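Two grippers, one pipette: a morning in the Gostthorpe test room

Last updated: July 31, 2022

I spent a morning last week over at Gostthorpe, where the lab automation crew is trying to pick a gripper for their two-arm bench, and I came away with a notebook full of scribbles and a new respect for test tubes. The short version: they haven't decided yet, but they're a lot closer than they were in December, when Marisol Wojcik first told me about the project and I only half understood it.

The question is simple enough to ask. Two sets of fingers are in the running. One comes from Skuka, the other from Mittal, and both are plain parallel-jaw types, so no suction cups and no soft rubbery hands (I asked, and got a polite smile). Both sets get the same chores with the same lab gear: lift a tube out of a rack, hold it upright, put it back, take a pipette off its stand, hang it up again. Then somebody swaps the fingers and the whole thing starts over. They're up to 3,454 logged attempts so far, and 1,735 of those were with the Skuka fingers.

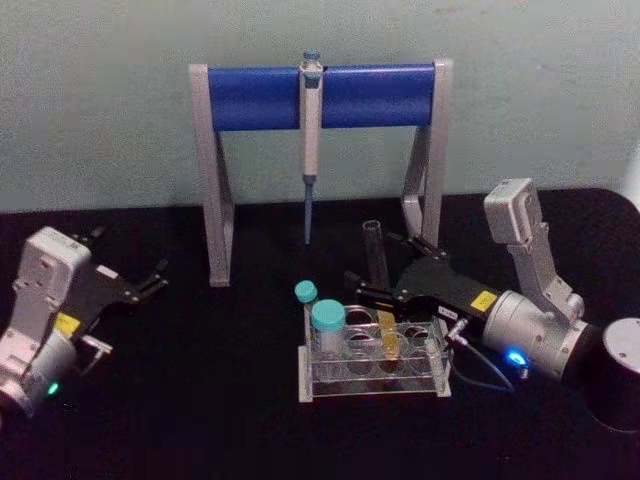

The two arms at the Gostthorpe bench, with the pipette stand and the clear tube rack between them.

Yogesh Sandhu runs the sessions, and he talked me through it while he typed. Tubes are easier than I figured! The big ones with screw caps give the fingers plenty to hold on to, and both sets do fine there. Plain glass is where the arguments start. It's slick, it's see-through, and the cameras have a hard time finding the edges of it, so an arm can come in a hair too high and pinch nothing but air. Yogesh thinks the Mittal fingers are kinder to glass. Harsh Srivastava, who was sitting right next to him, thinks Yogesh made up his mind before the first run and told him so in front of me.

The clear rack doesn't help either. I asked why they don't just buy a white one and be done with it, and Harsh said the labs that want this system already own clear ones and aren't going to toss them out for a robot. Fair enough.

Then there's the pipette, and this was my favorite part of the visit. It hangs from the bar by a hook, so the arm can't just grab and pull – it has to lift a little first, clear the bar, and only then back away. Putting it back is worse. Miss by a few millimeters and the hook slides down the front of the bar. I watched 18 tries in a row with the Skuka fingers and got way too invested in them (I may have clapped once). Harsh was scoring on a paper sheet, and he's stricter than I'd be. A pipette that ends up on the bar but swinging gets half credit from him.

The other thing they're comparing is cameras, and here the team pretty much agrees. The controller comes from Radadden and can take a wide view of the bench, a close view from the wrist, or both together. Abhishek Nautiyal set up the wrist side of it. With only the wide view, he says, the software can tell where the stand is but gets fuzzy on how far the hook sits from either leg. Add the wrist view and the bar, the hook and the top of the pipette come in big and close, with a bare wall behind them. He pulled up one of the close views for me, and even I could have pointed to the right spot to grab.
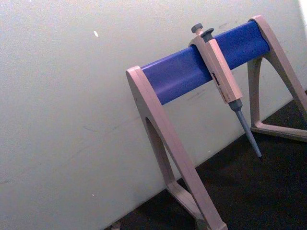 What comes next

The plan is another 300 attempts per set of fingers, all of them on the glass tubes and the pipette, and after that a decision. Jitendra Dubey, who has to sign for the purchase, told me he'd be happy with either one as long as the spare parts show up on time. He's been burned on that before and had a long story about a missing set of screws, which I'll spare you.

If I had to bet, I'd say Mittal for the glass and Skuka for everything else, and Marisol did float the idea of putting one kind on each arm. Yogesh groaned when she said it – two kinds of fingers means two sets of settings to keep straight, and he'd be the one doing it. I'm planning to go back once the glass runs are finished, and I'll post the numbers then if they let me.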